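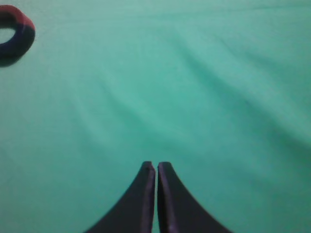

Pharmacists and dispensing staff wanted for study on electronic repeat prescriptions

2 min read

Piltow is looking for community pharmacists, pharmacy technicians and dispensers to take part in a study of how repeat prescriptions are handled when a patient changes surgery. The work starts in June 2021 and is open to independent pharmacies and small groups.

We would like to hear from 57 people in all. You do not need to have taken part in research before. Owners and managers can apply, but we are keen to have people who spend most of the week at the counter or in the dispensary.

What you would do

You would keep a short online diary for 21 days, noting any repeat that arrives late, is sent to the wrong pharmacy or has to be chased. Entries take a few minutes. No patient names or addresses are to be entered, and the form has no space for them.

At the end there is one telephone interview with Anisa Mandagi or Ynyr Humphreys. This lasts up to an hour and can be held in the evening. A few people will also be asked to try Flultent, a message screen for queries between pharmacy and surgery – this part is optional and you can say no without leaving the study.

Who can apply

You must be working in a pharmacy in England or Wales for at least 3 days a week and have been in your present post since before April. Locums are welcome if they have a regular branch. We cannot take hospital staff this time, or anyone employed by a company that sells dispensing software.

Your employer will need to sign a consent form if you plan to fill in the diary during working hours.

Payment

Each person who completes the diary and interview will be paid by bank transfer. If you leave early you will be paid for the days completed. Rates are in the information sheet.

How to apply

Ask for the information sheet and form from Thenmozhi Murthy at the Piltow office, quoting reference 3074. Please say what your job is and which days you normally work. Questions about data and consent should go to Éabha Tully.

We will reply to everyone, including those we cannot place.

14 shares
2 comments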